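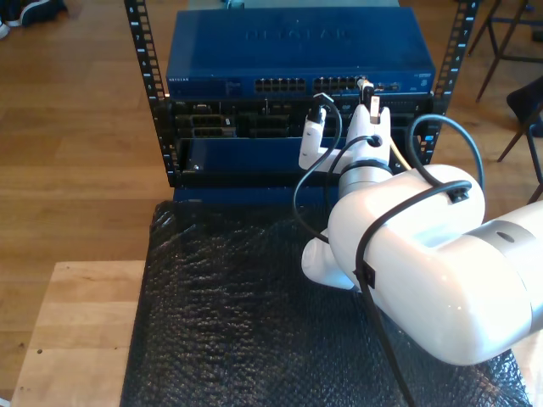
桌面小机架正面的网线乱成一团,插拔一根就要碰到旁边好几根,怎么理?

Dirk Harms
发表于 2018-01-30
浏览 1,000 · 分享 13

先交代一下情况。我在Jullow的一个小办公室里管网络,说是管网络,其实就是因为我桌子离得近,东西坏了大家都喊我。机架是那种放在桌上的小架子,两边黑色竖轨,上面一排排方孔,旁边印着白色的小数字。最上面一层放的是一台蓝色的Netgear交换机,再往下是别的设备。架子本身我很满意,不占地方,推到木桌靠里面就完事了。

问题全出在前面的线上。交换机的网口都朝前,线插上以后就直接垂下来,挡着下面那层设备。黑的和黑的缠在一起,中间还夹着一根细黄线(前任留下的,我到现在都不太敢拔)。每次要换一根线,我的手指头根本伸不进去,好不容易捏住水晶头,又按不到那个小卡舌,一使劲旁边那根也跟着松了。上个月就是这样把打印机弄断网的,隔壁的同事跑过来问我是不是又在"整理"。

我想问几件事,想到哪儿写到哪儿,大家别嫌乱:

一是线应该从前面绕到侧面再走,还是干脆把交换机掉个头,网口朝后?我看到有人两种都干过。

二是水晶头的卡舌断了,有没有办法将就用,还是必须重新压?我手边有一把压线钳,是在Grukero买的,用过两次,两次都压歪了。

三是扎带的问题。我现在用的是塑料扎带,勒得挺紧,每加一根线就得剪掉重来,剪的时候还心惊胆战的。

哦对了,还有一个,桌面很滑,我每次把架子往外拉一点点去够后面,它就一路滑到桌边。要不要在下面垫东西?垫什么?

预算不多,老板批了360,包括线。谢谢大家!

分享 · 收藏 · 举报

3 个回答

Gudrun Engelhardt

你这个我太熟了,我以前在Rothe的仓库也是这么一个小架子,摆在打包台旁边,天天被纸箱蹭。我按你的顺序说,可能会啰嗦。

先说朝前还是朝后。桌面架子我建议网口留在前面。掉头以后看着是清爽了,可你说架子是靠里面放的,那以后每插一根线都要把整个架子转过来,或者人趴在桌上从缝里往后摸,指示灯也看不见。我试过一个星期就转回来了。要解决的是线往下垂的问题,跟朝哪边没太大关系。

办法很土:在交换机下面那一格装一条理线条。带环的那种也行,带刷子的那种也行,带环的更便宜,后来加线也方便。线从网口出来,先往下走一小段,马上进理线环,然后横着走到架子边上,再顺着竖轨往下。这样下面那层设备的正面就露出来了。如果下面那一格已经被占了,就把设备往下挪一格,竖轨旁边印的小数字就是帮你对齐用的,左右两边对着同一个数字装,不然装上去是斜的,螺丝也会咬得很别扭。我第一次装的时候就没看数字,左右差了一个孔,还以为是架子做歪了,给卖家写了一封很不客气的信,现在想起来都脸红。

左半边网口的线往左走,右半边的往右走,别让它们在中间交叉。这一条做到了,你就已经好了一大半!最靠右那几个口的线尤其容易偷懒直接垂下来,看着没几根,可是挡手挡得最厉害。

然后是线的长度。你那团线我猜有一多半是太长了。桌面小架子用很短的跳线就够,买之前拿一根绳子从网口出发,按你打算走的路线量一遍,拐弯的地方留一点松的,再去照着长度买。别拉直了量,我就是拉直了量的,结果买回来一袋子刚好差一截的线,现在还在抽屉里。

卡舌断了的线,临时用可以,长期用不行。没有卡舌,它全靠摩擦待在里面,你一碰旁边它就松了,我怀疑你打印机断网就是这么回事。网上有那种补卡舌的小套子,能用是能用,不过有的套子太厚,相邻的口就插不进去了。要么重新压,要么直接换一根成品线,成品跳线真的不贵。

压歪的问题,多半是线芯没剪齐。把外皮剥掉以后,几对线拆开捋直,按顺序排好,用拇指和食指捏扁,一刀剪平,捏着别松手,直接推到水晶头的顶端,从透明的那一头对着光看,每一根都要顶到头。然后外皮也要进到水晶头里面去一点,让那个小压块能压住外皮,不然一拽,受力的就是里面的细线。压的时候一次压到底。还有,水晶头要跟线配,硬线和软线用的头不一样,很多人栽在这里。
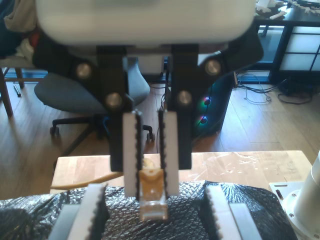 做这些小活的时候,桌上先铺一层软的东西,我一般就铺一层气泡膜,不会滚,掉上去也没声音,小零件不会一蹦就蹦到桌子底下去。颜色深一点的更好找东西,透明的小塑料件掉在浅色木头上,你眼睛看花了都找不着。缺点是它有点皱,东西会陷在褶子里,所以收摊的时候别一把团起来就扔,先抖一抖。如果是要碰裸露的电路板,那就换正经的防静电垫,普通气泡膜别用,摩擦会起静电。光是压水晶头就无所谓了。

拿小件也有讲究。我手指粗,很小的头和卡子都是捏住两侧,竖着拿,露出下面那一头去对孔,这样自己的手不挡自己的眼睛。以前我喜欢捏前面,结果什么都看不见,全凭感觉往里捅,把一个网口里的针脚捅弯了。弯了的针脚可以用牙签慢慢挑回来,但是心情会很差。

插拔的时候,一只手按着旁边的线头,另一只手动你要动的那根。拔之前先把那根线往上送一点点,让它没有拉力,再按卡舌,很轻就出来了。线绷着的时候卡舌是顶住的,你按得再使劲也没用。

扎带换成魔术贴。塑料扎带留给那些以后绝对不会动的线,比如电源线固定在架子后面那一段。魔术贴扎到能用手指推着它走就行,别勒。勒太紧对网线本身也不好,里面线对的绞合会被压变形。

架子打滑,在四个角下面贴橡胶脚垫。也可以整个垫一块鼠标垫那样的橡胶垫,不过你说你要往外拉,整块垫会跟着一起皱,我更喜欢脚垫。

最后说那根黄线。别猜。找一个下班以后没人的时间,先看它插的那个口灯亮不亮,再顺着它摸到另一头,摸到了贴上标签。实在摸不到头的,等大家都走了拔掉,写一张纸条贴在架子上,写清楚从哪个口拔的,放一阵子看有没有人来找你。

标签两头都要贴,贴在离水晶头一指远的地方。别贴在水晶头上,会挡卡舌。

有用 (13) · 评论 (3) · 分享

 Dirk Harms:天哪,写这么多,太感谢了。我刚去看了一眼,最右边那根果然是直接垂下来的,就是它老挂住我袖子!

 Gudrun Engelhardt:哈哈袖子挂线,一模一样。先动那一根。

 Lieselotte Reuter:插一句,魔术贴别买太宽的,窄的那种够了,宽的绕小捆线会翘起来一大截。

Till Brandes

买一台新的交换机,换无线。

有用 (2) · 评论 (2) · 分享

 Dirk Harms:呃,老板只批了那点钱……而且打印机是老款的,没有无线。

 Till Brandes:那当我没说。不过你们可以考虑换打印机。

Leonie Baumgart

上面Gudrun说得很全了,我基本同意,就补充几个我自己踩过的坑,还有一个地方我的做法不一样。

我家里的小架子放在书房,也是交换机在最上面。我没有装理线条,用的是侧面的挂钩。原因很简单,我的架子就那么几格,舍不得让出一格来给一根横条。挂钩是从Isport买的,夹在竖轨外侧,线从网口出来直接往边上走,搭进钩子里,再往下。好处是省一格,坏处是从中间的网口到边上那一段没有东西托着,时间长了会往下坠,变成一道弧。我用一小条魔术贴把相邻的几根拢在一起,拢成一小把就不怎么坠了。要是线多,还是听Gudrun的装理线条吧。

绕弯别绕太急。我一开始追求好看,把线折成直角,拍照是真漂亮,过了一阵子有一个口的速度老是掉下来,换了端口不行,换了设备也不行,查了一个晚上,最后发现就是折角那里出的毛病。把它放松成一个大一点的圆弧,又换了一根新跳线,好了。到底是哪一样起的作用我也说不清,反正后来我再也不折了。

多出来的线不要盘成圈塞在交换机上面!我知道上面那块平的地方很诱人,可是交换机要散热,盖子上面最好空着。盘在架子后面或者旁边都可以,松松地盘,绕成一个大圈用魔术贴挂起来。

还有动手的顺序。我的习惯是先拿手机拍一张正面,再在纸上画一排小格子,每个格子写上现在插的是谁。然后一根一根来,拔一根,理好,插回去,看灯亮了,再动下一根。千万别一口气全拔了。我有一次全拔了,想着反正都贴了标签,结果有两根标签掉了,跟电视盒子和路由器有关的那两根,家里人站在门口看着我,那个眼神我记到现在。

标签我一开始用的是普通的办公贴纸,没多久边上就翘起来,粘一手胶。后来换成那种带一条透明尾巴的线缆标签,写完字以后尾巴绕一圈盖住字,就不掉了。笔要用油性的。Lieselotte上次在别的帖子里推荐过用彩色的环,套在线上靠颜色区分,我也买了一点,跟标签一起用还可以,单独用我记不住哪个颜色是谁。你们办公室人多,更加要写字。

说到颜色,如果你打算重新买跳线,可以趁机分一下,比如办公电脑一个颜色,打印机和电话一个颜色,往外走的那根单独一个颜色。你前任那根细黄线说不定就是这个意思,也说不定只是他手边刚好有一根黄的。别问我怎么知道的,我家里那根红的就是随手拿的。

脚垫我也贴了,不过提醒一下,贴之前先把架子底擦干净,用酒精棉片擦,晾一会儿再贴。我偷懒没擦,挪了一次架子,脚垫就留在桌上了。如果架子底下是一圈窄边,脚垫要选小的。

你要是只有这点预算,我会这样花:先买魔术贴和标签,这两样便宜,当天就能见效。然后买几根短跳线,把最碍事的、太长的先换掉,其他的慢慢换。理线条放在后面,看你挪不挪得出一格。测线器如果能借就借一个,自己压了线又不测,出了问题你会怀疑人生。压线钳就用你那把Grukero的吧,压歪不一定怪它,先拿一段废线练几个头,练到从透明那一头看进去每根都顶到头,再动正式的。

对了,压坏的水晶头剪下来马上扔进小盒子里,别随手放桌上。跟没用过的混在一起的时候,乍一看长得差不多。

有用 (2) · 评论 (4) · 分享

 Lieselotte Reuter:彩色环那个确实是我推荐的,哈哈,我自己后来也忘了哪个颜色是什么,在架子侧面贴了张对照表。

 Leonie Baumgart:那不就是又回到写字了嘛!

 Dirk Harms:拔一根插一根这个我记下了。我本来真的打算全拔了重来……我准备先把右边那几根理了,黄线等大家下班再说。还有,侧面挂钩要拧螺丝吗?

 Leonie Baumgart:我那种是夹上去的,不用拧。不过你先量一下竖轨外侧有没有空间,有的架子外面还有一层边,夹不进去。

显示更多评论 · 分享 13 · 关注此问题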